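# About Havby

Havby sells things that go on tables. We began with the table as well, but tables are heavy and the stairs at our first address had a bend in them, so the tables went and everything that had been sitting on them stayed. We've been at it for five years, which in housewares makes us a household name in our own households.

The current catalog holds 250 items. Most are small, plenty are made of wood, and a few were bought by one of us at a trade fair after a long lunch and are now described as "limited."

## What we sell

Table covers come first, in sales and in arguments. The mountain print, Hanen, is our best seller by an embarrassing margin. We had high hopes for a tasteful oatmeal stripe that same season. You can still have the oatmeal stripe. You can have quite a lot of it.

After that come picture frames, the kind that stand up on a leg, and a drawer's worth of small wooden pieces that customers use as place-card holders, paperweights, game tokens and, in one letter we've kept, a doorstop for a very light door. We list them under "Small Wood." A consultant told us this was not a category. It outsells two of our categories.

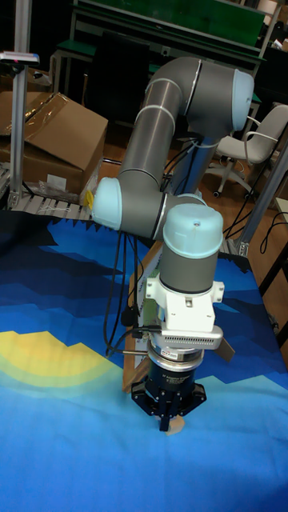
Picking a print is the slowest thing we do. Drawings come in from Radura, the studio we've worked with from the start, and they get pinned up in the hallway, where everyone walks past them on the way to the coffee. Anything still liked after a month goes to a sample. Hanen very nearly didn't. The stepped, blocky mountains were thought too much like an old computer game, and there was a serious proposal to take out the yellow sun on the left, on the grounds that people eat there. The sun stayed. We've since had mail asking for a version with more sun, and we're thinking about it at our usual speed.

## How we choose things

Everything gets set out on a table before it goes into the catalog. It sounds obvious, but our first year was done entirely from spreadsheets and produced a napkin ring that fit no known napkin. Now each piece has to sit on a printed cover, next to something else we sell, and look as though it meant to be there.

Frames have it hardest. A frame on a plain white shelf looks good no matter what. Put it on a busy print and you find out fast whether the mat is wide enough and whether the leg holds it at a decent angle or gives it the posture of a teenager at a museum.

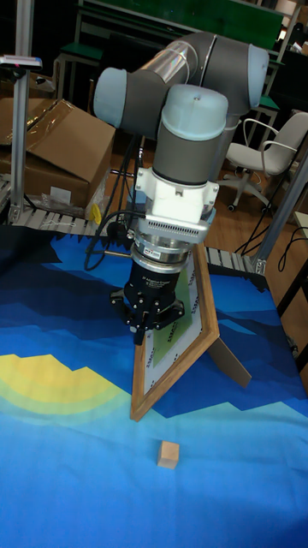
We turn down more than we take. The rejects go on a shelf by the back door, and staff can carry them home, provided they don't bring them back. Two have been brought back.

## Packing and sending

Orders go out in plain cardboard boxes, and we reuse the ones our own deliveries arrive in whenever they'll survive another trip. Yours may therefore show up with somebody else's tape on it. Ó Riain, who carry our parcels, have been very patient about the labels.

Last year we sent out 2784 parcels. The busiest week was the one before the holidays, and the quietest was the one when we launched the oatmeal stripe.

## Visiting and writing to us

The showroom is the front room. It's open weekday afternoons, and you're welcome to pick things up, turn them over and say what you think the price should be. We'll be closed for the first half of July for stocktaking, a grand word for finding out what's in the attic.

For returns, send the piece back within the month in whatever box you have. For complaints about the sun, please write to the office. There's a folder.

Page last updated 29th June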